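Two-drum washing machines: your questions, sceptically answered

By Jummai Akande for Pandivine

I have been testing laundry gear for 15 years and I distrust most of what is said in showrooms. These are the questions readers send in most often about machines with one drum stacked on top of another.

Do I really need two drums?

Probably not. The sales pitch is that you can wash socks in one and shirts in the other at the same time. Fine, but how often do you do that now? If your laundry basket is full twice a week, one ordinary drum will cope. Families with a baby, or someone with bad skin who wants a separate wash, have a better case.

Is it one machine or two?

One body, two round doors. People expect a visible join across the middle and there may not be one.

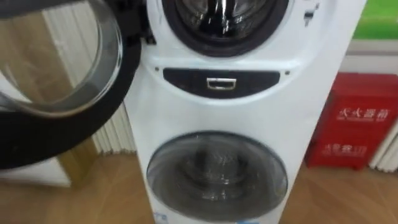
Upper door open, lower door shut.

Does it save floor space?

Compared with two machines side by side, yes. Compared with the single machine you already own, no, and it is a good deal taller. Measure under any shelf or boiler first. The fitter from Dauda charged one reader £219 to take a machine away again, and she had only skipped the tape measure.

Should I leave the door open between washes?

Yes, and I'd say this of any front loader. A thick rubber seal holds water in its folds. Wipe it round with an old cloth, lift the lower lip and check for hair grips and coins. I have been sent three bottles of Astedholm seal cleaner and could not tell the result from a cloth and warm water.
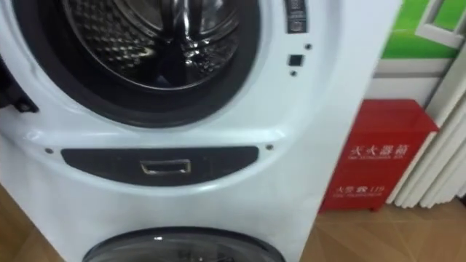

Drum-cleaning tablets are another matter I'm unsure about. A hot empty wash once a month has done the job for me, and if a smell survives that, look at the filter and the drawer before spending anything. Your manual will say where they are — models differ, so don't pull at panels to find out.

What about the price?

The Pimotetti double I looked at in June was £948. Their single was £652. You are paying nearly £300 for a second drum, so ask how much it holds. Small upper drums are often good for little more than underwear and a few baby clothes.

Can both drums run at once?

On some models. Ask to see it in writing, and ask what happens when both reach the spin. "It's very quiet" is not an answer.

If one drum breaks, can I use the other?

I put this to two shops and got two different answers. Get the warranty terms before you pay.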